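4. Where small things live: what the interviews told us about shared surfaces

4.1 The edge habit

We went into the Eynon interviews expecting to talk about cupboards. Our questions were written with cupboards in mind, and the pilot sessions at Rollside had given us pages of good material on shelves, drawers and the politics of the top cabinet. What people wanted to talk about was tables. Again and again, a question about storage was answered with a story about the one surface that everyone in the household passes, and what is allowed to stay on it overnight.

This was a delight to us, and it changed the shape of the study. A table is not meant to store anything, yet almost every household we visited had things that lived on one. Tissues, medicine, a bowl for keys, the good scissors, post waiting for somebody to be brave enough to open it. Our participants had a rich vocabulary for these objects. One family called them "the residents". Another spoke of "the back row", and we liked that so much that we have borrowed it for the rest of this section.

By back row we mean a line of small, frequently used items kept along the side of a table furthest from where people sit or stand (Figure 3). It differs from clutter, which spreads, and from display, which is arranged to be looked at. A back row is arranged to be reached over to. The near part of the surface is kept free for eating, homework, sewing or whatever the day brings, and the row marks where that freedom ends.
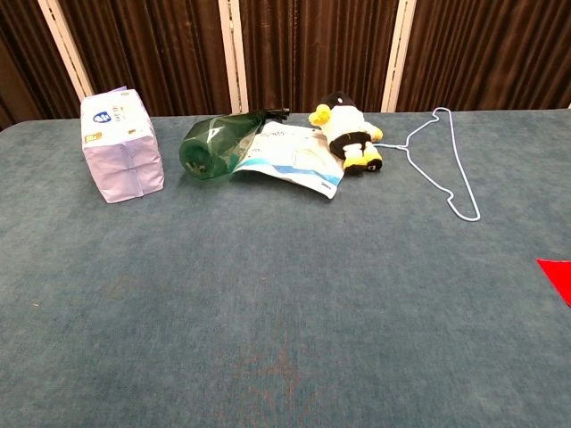
Figure 3. A back row along the far edge of a covered table, with the near half clear.

Folasade Uzor objected at this point that we were making the row sound far more peaceful than it is, and that in her house it moves forward a little every day until somebody loses their temper and pushes it back. She also doubted that anyone decides on it at all. You put the tissues down where your arm stops, she told us, and a week later they have an address.

We think she is right on both counts, and her remark sent us happily back to the transcripts. The forward creep she describes appears in a great many of them once you know to look. People talk about "shoving everything back", "clearing the front" or, in one lovely phrase, "mowing the table". The work is tiny and takes seconds, and it had slipped past us on first reading precisely for that reason. It is also shared unevenly. In most households one person did nearly all the pushing back, and the others were often surprised to hear that it was done at all.

4.2 Who may join the row

Her second point, about objects gaining an address, is taken up more fully in Section 5, but a few observations belong here. New items tended to enter the row from the ends. Participants could often say which object had been there longest, and these older residents were rarely moved even when they had stopped being useful. Miyuki Amano kept an empty pen pot in place for years (the pens had migrated to a drawer) and described feeling that the table would look "toothless" without it.

Packets and wrapped goods had a different standing. They were used up and replaced, and what stayed constant was the place. When we asked people to draw their table from memory, they drew the tissues, or the napkins, or the tea, with no hesitation about position, but many could not recall the packaging of the one currently standing there. The spot had outlived any number of occupants. We find this a wonderful thing to have happen on an ordinary table, and it suggests that studies which list household objects one by one may miss the more durable unit, the slot.

4.3 Coverings

Cloths, mats and felted covers deserve a word too. A covered surface was described as "quieter", and several participants said they put things down on it with less care. Others felt the opposite, that a cover made the table more formal and the row tidier. Uriel Beltrán changed his cover in August and reported that the whole row had to be negotiated afresh, since lifting everything off meant justifying its return. Only 7 of his objects went back.

We did not ask about coverings in the first round, and we regret it. The second interview guide includes 2 questions on the subject, both of them suggested by participants.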